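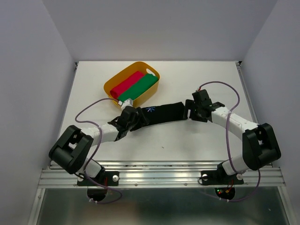 *Schwarzes Tuch, zu einem schmalen Streifen gefaltet, dahinter der gelb-orange Korb.*

# Mikrofasertücher richtig waschen und lagern

Mikrofaser hält viele Wäschen aus, wenn man sie getrennt behandelt. Die meisten Tücher gehen durch Weichspüler oder zu heißes Trocknen kaputt. Die Anleitung gilt für Haushaltstücher aus Polyester und Polyamid, auch für die dicken von Plustska.

## 1. Sortieren

Tücher für Bad, Küche und Glas getrennt sammeln. Baumwolle gehört nicht dazu, ihre Flusen setzen sich in den Fasern fest. Neue dunkle Tücher die ersten beiden Male allein waschen.

## 2. Vorbehandeln

Groben Schmutz ausschütteln – am besten draußen. Fettflecken mit einem Tropfen Spülmittel einreiben und 13 Minuten liegen lassen. Wachs- und Politurreste brauchen länger, solche Tücher über Nacht in lauwarmem Wasser einweichen.

## 3. Waschen

- Flüssigwaschmittel verwenden, kein Pulver
- 40 °C reichen für Staub und Glas, 60 °C für Küche und Bad
- kein Weichspüler, keine Bleiche
- Trommel höchstens zu zwei Dritteln füllen

Pflegeetikett beachten. Steht dort 40 °C, bleibt es dabei.

## 4. Trocknen

An der Luft trocknen, nicht auf der Heizung. Im Trockner nur das Schonprogramm nehmen und keine Trocknertücher dazulegen.

## 5. Falten und einräumen

Der Länge nach falten, bis der Streifen in den Behälter passt. Ein glatter Kunststoffkorb lässt sich leicht auswischen. Farben helfen beim Zuordnen: Bei mir ist Grün für die Küche – Schwarz nehme ich für Schuhe und Fahrrad. 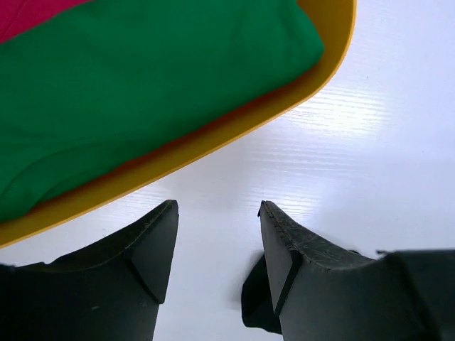
## Wenn Tücher nicht mehr saugen

Meist steckt Weichspüler in den Fasern. Einmal ohne Waschmittel bei 60 °C waschen, sofern das Etikett es erlaubt, und einen zweiten Spülgang einschalten. Perlt das Wasser danach immer noch ab, taugt das Tuch nur noch fürs Grobe.

Evander Baxter, 7. März 2023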